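Project report, second draft, August 11, 2025

I picked bins for my project. My course asks for something "from everyday life that could be better organised", and most people went for bus timetables or canteen queues. I've spent the summer helping out at Vustach, a toy and household lending library, and the first thing I noticed was how long we all stood there rummaging - so that was that!

## What I wanted to find out

Everything that comes back to Vustach goes into a return bin before it gets sorted. Soft toys, bowls, cups, odd jigsaw bits, all in together. I wanted to know whether the sort of bin makes a difference to how quickly a person can empty it, and whether it's better to fill it right up or keep it to a few things at a time.

## How I did it

I tried two kinds. The first was the deep plastic tub we already had, which holds 45 litres and has a rounded bottom. The second was a shallow metal bin with a flat floor that came from Bitero, the kitchen clearance place (they let me have it cheap, scratches included).

I did 28 sorting rounds over the summer, half with each bin, always with a mixture of soft things and hard things. I timed them on my phone, and I wrote down anything annoying in a notebook, which is honestly the better half of my results.

## What happened

The deep tub was slower nearly every time. Small bowls slide to the bottom and soft toys pack themselves in on top, so you end up lifting out the lot to get at one cup. The metal bin is noisy and it shows every scratch, but you can see what's in it, and I stopped dropping things back in by mistake.

Bowls were the awkward ones. If a bowl lands the right way up, something soft usually ends up inside it, and then you have to decide whether you're sorting a toy or a bowl. I started by counting the pair as one item and had to redo 13 entries when I changed my mind.
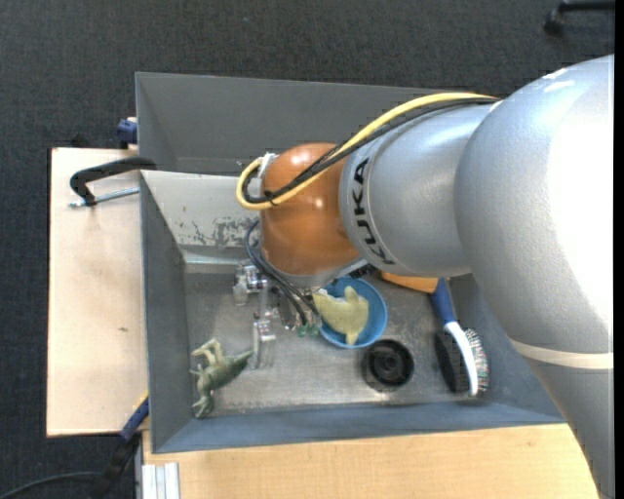

What should you do with a toy that has landed in a bowl? Take the toy out first and put it with the soft things, then deal with the bowl on its own, and write them down as two items.

## What I'd change

I'd like to try a divider before September, when the returns get busy again. Fashola do a slot-in one, but I'd rather make my own out of card to begin with and see if anybody uses it. I'd also start with a proper list of categories. Mine grew as I went along, and "misc squashy" isn't going to get me many marks.

Still to add: the timing table and the floor plan of the sorting corner.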